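Training the last half second first

January 25, 2024

I've been wanting to write this up ever since the numbers came back, and I kept putting it off to run one more check. The check is done, the numbers held, so let's go!

Regular readers will remember that I spent most of last fall being grumpy about grasping. The Kallivach project (our picking and sorting work, for anyone new) had a policy that moved beautifully across the room and then fell apart in the last couple of inches. It would glide over to a crate, line up more or less right, and close on air. Or on the rim. It loved the rim.

We had plenty of demonstrations. We had good cameras. What we didn't have was a policy that cared about the part of the motion where all the difficulty lives. If you train on whole demonstrations, most of your frames are travel, and travel is easy. The loss goes down and down and you feel great about it, and meanwhile the bit that decides whether you get the object is a tiny sliver of the data.

So we tried running the training from the back. You take each demonstration, find the moment the fingers close, and keep only the last half second before it. Train on that until it's good. Then let in a bit more of the approach, train again, and keep going until you've worked your way out to the start of the motion. We call it Foley, which started as a folder name and never got replaced. The idea of starting near the goal and backing away has been around for ages in reinforcement learning. I claim no credit for it. Using it on plain imitation data, with the stages picked by how well the last one is doing, was the part we hadn't seen tested much on crates like these.

Deep crates are where it matters most. The walls eat up half your view, everything inside is lit differently from the floor around it, and a small thing in a near corner can sit mostly behind the rim until the fingers are right above it.
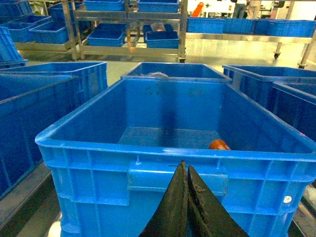

One small orange object on the crate floor, as the wrist camera gets it.

Look at how little of the image the target takes up there. Blue everywhere, more blue behind it, and a policy trained the normal way has every excuse to pay attention to rims. When we trained on the final half second first, the network's early life was spent entirely on close-up views, where the object is large and the fingertips are near it. By the time it met a wide view like this one, it already had a firm idea of what it was trying to end up with.

At least that's my story for why it works. I'll get to the doubts further down.

How we set it up

We used 16 demonstrations per object, which is on the low side on purpose. With a big pile of data the ordinary recipe catches up some, and I wanted to know what happens when you're short. Closing time was taken from the finger gap, with a small window before and after so that a slow squeeze didn't throw off the cut. A few of the cuts were clearly wrong (someone closing early, opening up, going again) and I fixed those by hand in one long afternoon with too much coffee.

The schedule has 10 stages. Each one adds a slice of the approach, and you move on when the held-out error on the current slice stops improving. There's no fixed number of steps per stage. I tried that in September and it was worse: the short stages finished early and sat there overfitting, and the long ones got cut off before they'd learned anything.

One detail that cost me a week. When you add a new slice, you have to keep sampling the old ones at a healthy rate. I had it sampling evenly by frame, so as the approach grew longer the grasp got drowned out all over again, and I had rebuilt the exact problem I was trying to fix! Sampling evenly by stage took care of it.

Tabletop runs came next. The table gives you a friendlier background than the crates, a plain gray surface with a red edge down one side, and the target can stand upright out in the open. The camera sees a lot more of the room, though, and all of that room is there to be latched onto.

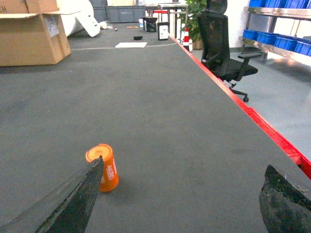 Does the method need a special gripper?
Any gripper that reports how far apart its fingers are will do. We ran ours on a Sellberg two-finger gripper, and the only signal Foley reads from it is the opening width, so you can find the closing moment. If yours doesn't report width, a motor current spike would probably serve, though I haven't tried it.

The numbers

With the usual whole-demonstration training, the policy picked the target out of a deep crate in 23 percent of attempts. With Foley, same data and same network, it got to 84 percent. I really did not expect a gap that size. I reran the baseline with a fresh seed, and then with a longer training budget, and then I asked the folks over at the Lernberg lab to run it from our repo without telling them which checkpoint was which. Their ordering matched ours.

The tabletop gap was much smaller, and that makes sense to me. Out in the open the plain policy has a decent view for the whole approach, so the final stretch is less of a cliff. If all your objects sit on a clear table, I'm not sure I'd bother with any of this.

Lids and other flat round things deserve a paragraph of their own. Up close, a wide lid can cover a large part of what the wrist camera sees. The network then has to work from whatever is left around the outside, and in the early stages it has seen very few wide views to compare against. I figured this would sink the whole approach for large items. It did hurt in the first stages, where the held-out error for lids was ugly. By the middle of the schedule it had come back in line with everything else, and I still find that a little surprising. My guess is that the finger position carries a lot of the load when the picture gets crowded out.

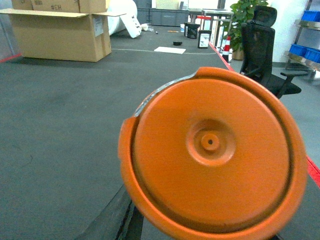 What still bugs me

Clear plastic, mostly. Film, bags, anything shiny and see-through. A small item in a crumpled bag has no stable close-up appearance, so the early stages learn something mushy, and later stages build on the mush. You can watch it happen in the error curves: flat, flat, flat, then a jump to the next stage that wasn't earned. I've thought about making the stage test stricter for bagged items, but that means knowing ahead of time what's bagged, and at that point you're half doing the job by hand.

Recovery is the second thing. Since every demonstration is cut so that it ends in a grasp, the policy knows very little about what to do after a miss. It tends to hover. A human would back off and look again. I have a branch where failed closings get their own short segments, and early signs are good, but I've been burned by early signs before and I'm leaving it out of the results.

Then there's the matter of crates on a sloped rack. In the tests I've described, the crate was open to the room above and the robot came at it from there. On a flow rack you've got rows of crates on rollers, one tier over another, with steel beams to stay clear of on the way in. The approach stops being the easy part. All my talk about travel being simple goes out the window once there's a rail between you and the thing you want, and the later stages of the schedule suddenly have real work to do. I'm looking forward to this one a lot. The view from higher up shows how crowded it gets.
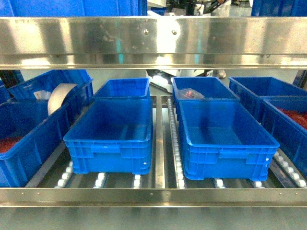 How long does training take compared with the usual way?
Roughly the same, once the stage test is tuned. The early stages are fast since the segments are so short, and the late ones take longer than a normal run would at that point. Budget extra time for checking your closing moments, as a handful of bad cuts will hurt the first stage badly and everything after it inherits the damage.

Code and the cut-finding script are going up as soon as I've cleaned out the hard-coded paths (there are many, I'm sorry). The rack experiments start next, first with the front crates and then with the ones further up the slope. If you've tried training from the end of the motion backward on anything other than grasping, pouring or plugging in connectors or whatever, please leave a comment. I'd love to compare stage lengths.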